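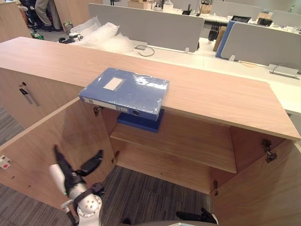 How long to keep old water bills?
Lăcrămioara Furtună, Metcombe
I moved here in September and I have 16 bills from my former flat. The last one was for 3,796 liters, which is too much for one person. May I throw them away?

Oprea
I keep mine for six years. The company can still ask you for money after you left.

tovgate9
just scan them

Fisutari
Please dispute the last one first. Send them your own meter reading in writing.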